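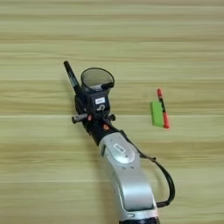 Silver arm, pale tabletop, August.

Last updated: Saturday, 9:40 p.m.

Third week of the charity drive and I have become a person who owns a lanyard. It says HELPER on one side and, on the other, the name of a shoe store. Stadetti Outlets gives a slice of every discount card to the heart screening fund at the hospital, and in exchange I sit at a folding table between the shoe store and a pretzel stand and ask strangers how they feel about their arteries. They feel fine, thanks. They were just looking for the restroom.

Cards sold so far: 442. Goal: 613. I asked Dalia Tazi where 613 came from and she said it was what the screening van costs for the season divided by what we clear per card, and that she had rounded nothing. I believe her. Dalia once sent back a sheet cake over the spelling of "cardiac."

Sold nine this morning, five of them to one family who were buying for a wedding party. The mother wanted to know if the 20 percent worked at Folero. It does, except on bags, belts, anything already marked down, and whatever is in the window. She read the back of the card for a long time. Then she bought five anyway, God bless her, and asked me where Folero was.

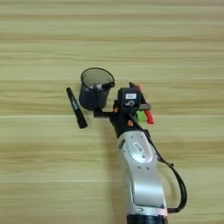 Later, at home

My own screening was at four. I'd been telling people all day how quick and painless it is, and figured I should find out. Quick, yes. The nurse put the cuff on and told me to relax and think of somewhere nice, and I thought of the pretzel stand. First reading was high. She waited a bit, did it again, and it was less high. She gave me a leaflet with a picture of a salmon on it. I have to come back in 6 weeks and cut down on salt, so the pretzels and I will need to talk.

Fedoruk Tire has promised to match us up to 4,000 dollars, on the condition that their banner hangs where people can see it. The banner is longer than our table, longer than our table and me.
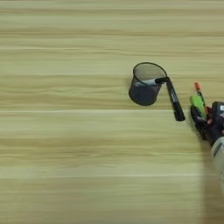 I told Dalia I'd take the early shift again next week, mostly to get the chair with the back. She wants us to try the Fakovico end of the mall, where there's shade and people come out of the coffee place in a better mood. I said people come out of the coffee place holding a coffee in each hand and can't reach their wallets. She wrote that down.

Soup for dinner. Read the can. Put the can back and had eggs.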